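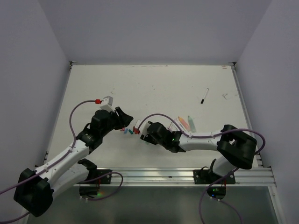 3.2 Choosing and dressing the work surface

I changed my mind about the table more often than about anything else in this study, so I'm giving it a section of its own. My first plan was to do all the small-parts sorting on whatever desk was free. That lasted through June. Desks come with grain, coffee rings, pen marks and somebody's stapler, and when I sat down to compare notes between sessions I kept finding that a dropped washer had gone missing against a dark knot for half a minute (which does terrible things to a timing column!).

So I went white. A plain white top, pale walls on three sides, and the near side left open for reaching in. I tried a version with a fourth wall, a low one, and hated it within a morning. Everything had to be lifted over it, and my sorting times went up for reasons that had nothing to do with sorting.

The walls do two jobs. They stop things rolling away, and they keep the background dull. I'd painted an earlier set bright white to match the top, and the corners pretty much vanished, so I went a shade grayer on the walls and left it there. The paint was Poltuvard matte, two coats. Gloss is a mistake, don't do it. You get a bright smear wherever the ceiling light lands, and it moves as the afternoon goes on.

Figure 2. Work surface with three side walls and open near edge, with the rail running along that edge.

The rail along the near edge is aluminum, and I've grown fond of it. Anything that has to stay put gets clamped there, and the middle of the table is left for the task itself. Before the rail I was clamping straight onto the tabletop, and the edge got chewed up in no time.

Cleaning turned out to matter more than I'd budgeted for. I wiped the top with Clinix between sessions and let it dry for 20 minutes. In the pilot I skipped the drying on 17 sessions, and paper labels stuck to the surface in a good share of them, so those are left out of Table 4. That leaves 129 sessions in the main set. The parts themselves came out of Fero trays, 100 to a tray, and went back into the same trays afterward.

One thing I'd still like to fix is the light. I used a single Tamura panel overhead, and by late afternoon the window was competing with it. I drew the blind at 3 p.m. and wrote down when I forgot, and those entries are flagged in the appendix.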